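Visit to the Clurkside gripper workshop, October 2022

The Trestgate group was shown one station, the hand-held gripper bench, and how it is looked after. Perrine Pons runs it. Each tool has two fingers on a bolted frame, with a replaceable pad on each inner face. Pads are inspected every 400 grasps and logged by serial number.

Snack packaging is the standard load at this bench. Glossy wrappers show a worn pad early, and a thin-walled pudding cup shows excess closing force. 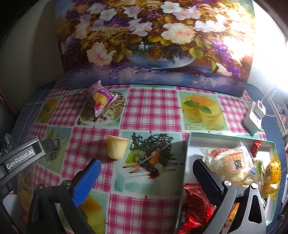
Pad replacement takes 5 minutes. The old pad is peeled off, the seat is wiped with alcohol, and the new one is pressed on with the fingers fully open. Pons then closes the tool on a gauge block and checks that both faces meet it squarely — a skewed face usually means a loose frame screw.

The log stood at 1,671 grasps for tool 741. Armelle Marty asked about lens cleaning, which is done at every pad check with a dry cloth. Spare pads come from Baudry in lots ordered each August.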